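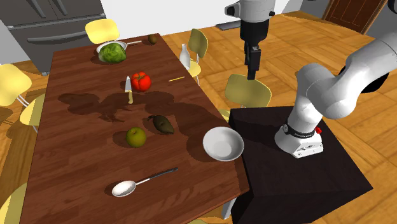

Long wooden table on a parquet floor, computer rendering

Search this wiki Go Advanced

Skesby Junior Boarding House

Skesby Junior Boarding House is the smaller of two boarding houses at Skesby School, on the hill road above Forbridge. I've been looking after this entry since my son started boarding there, so forgive me if it wanders a bit (and do fix my spelling!).

History

The house opened one November, in what used to be the district rest house. Fengying Liang was the first warden and stayed for years. Before that, children from the upriver villages lodged with families in Forbridge during the week, and I've met a few grandmothers who still talk about the cooking. The school paid 3,183 for the first lot of beds and mattresses, according to the old account book, which doesn't say in what currency. I'd love to know.

Boarding life

Boarders go home every second weekend, if the road is open. The bus leaves from the lower gate and stops at Qian and Tunevon, and in the rainy months you want to ring first, as the Tunevon stretch floods. We once sat there four hours with a box of fried noodles going cold on my lap!

Supper is at six and prep comes straight after it. Parents can telephone between prep and lights out, but there's only one line, so expect to try a few times. Tuck is allowed, apart from durian, which has been banned for as long as anyone I've asked can remember.

Transfers

Placement letters come from the education office in Forbridge. Zhiqiang Kang handled them when we applied and was very patient with me. The current warden, Yanling Song, will hold a bed for a week past the start of term while the letter is on its way, but you do have to ask her in writing.

See also

Skesby School
Forbridge to Tunevon road

Last edited Thursday, May 3, 2018 by Zihan Xiao (bus stops corrected, thank you Zihan)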